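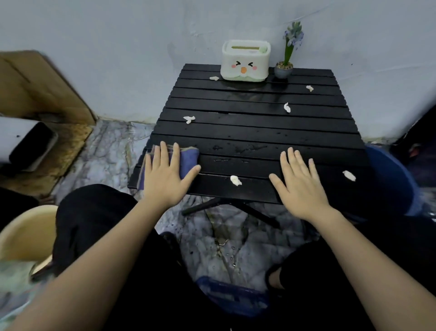

Category: Bench Notes / Miniatures & Creature FX

February, 4:20 pm

Clollolier harbor set, second pass on the water tank shot. Tail sweep still reads too small. Ran it at 70 fps first, looked like a toy in a bath. Want to go higher but the lights won't take it without flicker – try the Hongate panels tomorow if they're free.

Foam latex skin on the neck is splitting again at the same seam, 5 cm below the jaw. Patched with the Stidari adhesive, left it clamped 20 min. Held for two takes. Don't trust it for the roar close-up.

Buildings: the bank front collapses nicely, the hotel doesn't. Too much plaster in the mix. Recast hotel, thinner walls, score the backs deeper. Keep the bank mold as is!!

Sound people want a guide track for the footsteps. Sent them file 884, the one with the slow left foot. Timing is off against the new edit but they only need the weight of it.

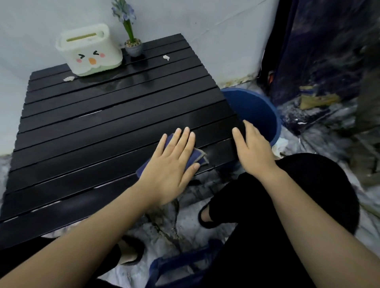 Black slat table, blue cloth, tissue box at the back.

Eyes – the amber pair is better than the green on the monitor, green goes to mud once the smoke is in. Need a spare set before the night scenes. Lid servo sticks when the head tips foward, check the linkage and not just the battery this time.

Still to do: debris sizes for the pier, repaint dorsal plates (matte, no gloss), ask who has the small smoke machine.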